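**Progress report, second half of the grant year**
Textile reuse pilot, Risari and Indau depots
Date of report: 12/15/23

We promised in March to report on what the pilot has done and whether we would ask you to pay for more of it. The short answer is that collection works, sorting more or less works, and resale doesn't yet work well enough for us to recommend the expansion set out in the original bid. The long answer follows, and parts of it are less cheerful than the slides you were shown in the summer.

## Collection

The two depots have taken in 2,374 bags of household clothing since the pilot opened. Our target for the whole year was lower than that, and it would be easy to present this as a triumph. I would be careful. A bag is a poor unit. Some arrive bulging with winter coats and some hold two pillowcases and a sock. We chose bags because the drivers could record them without a scale, and we have been stuck with the choice ever since. The scale at Indau was fitted late and gives readings that don't agree with the waste contractor's weighbridge. Until that is settled I would ask you not to quote any tonnage in your own annual review, including the figure in our summer newsletter, which I no longer trust.

The kerbside round in Risari brings in better clothes than the drop-off banks do. Bags left at the banks are often wet through, and wet cotton that has sat for a few days is good for nothing. We moved 3 banks under cover in the autumn. Drivers say the contents are drier. We have no measured comparison, as the moves happened in the same fortnight that the weather turned, so please treat this as an impression.

## Sorting

Each garment goes to one of four routes: resale, repair, fibre recycling or disposal. The bid said the sorting guide would be "simple enough to learn in a morning". It took most people several shifts, and the repair route is still where the arguments happen. A cardigan with a missing button plainly goes to repair. A T-shirt with a small hole at the hem could go to any of the four, depending on who is at the table and how full the repair crate is.

We ran a check in which the same 800 garments were sorted twice, by different teams on different shifts. Agreement was good for disposal and for resale. For repair it was poor enough that I don't think our repair figures mean much before the guide was rewritten. The new version has photographs and fewer adjectives. "Lightly worn" has gone altogether.
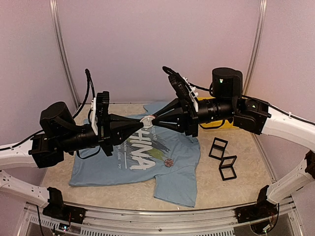

The rewritten guide also deals with T-shirts separately, as they make up so much of what comes in and so little of what sells. Plain ones in ordinary colours fetch almost nothing in the shop. Printed ones sell if the print is whole and the event or band isn't too recent. Children's sizes go quickly in any condition short of ruined. None of this was in the bid, which treated all adult tops as one line with one expected price, and that line is the main reason the income forecast was wrong.

## Resale

The Indau shop has covered its rent in 5 months of the pilot and missed it in the rest. The good months came before the school year and before the holidays. I have been told by several well-meaning people that footfall is "building". The till records don't show it. They show a loyal group of regulars who buy small things often, which is pleasant to have but won't carry the wages.

The online side was handled through Grovaron, the listing service named in the bid. We have stopped using it. Writing up, photographing and posting one item took longer than the item was worth in all but a few cases, and returns ate much of what was left. I would resist any suggestion that we try again with a different service unless somebody can explain which of those costs would change.

## Repair sessions

The Ndung'u Hall sessions are the part of the pilot that visitors like best, and I understand why. The room is warm, the tea is good and people leave with trousers they can wear. More than half the items brought in go home mended on the same evening – the rest need a part, a machine or more patience than anyone had left. But the sessions were funded on the claim that they would reduce the amount of clothing thrown away in the district, and we have no evidence for that at all. Those who come were probably mending already. If you wish to fund the sessions because they are a good thing in themselves, I would support it, under a different heading.

## Spending

We are under budget on vehicles and over on hire of space. The underspend on vehicles is partly real (shorter rounds after the routes were redrawn) and partly a delayed service bill that will land in the next quarter. A full table is attached separately. The contingency line has not been touched.

## What we ask for

- Agreement to carry on at both depots at the present size until the scale and weighbridge figures can be reconciled.
- Permission to move the unspent online sales money into covered banks for the remaining drop-off sites.
- A decision on the repair sessions, as the hall booking has to be renewed early in the new year.

We aren't asking for the third depot. The case for it rested on resale income, and the forecast has been withdrawn. A revised one will come with the next report, using separate prices for each type of garment and whatever weights we can stand behind by then.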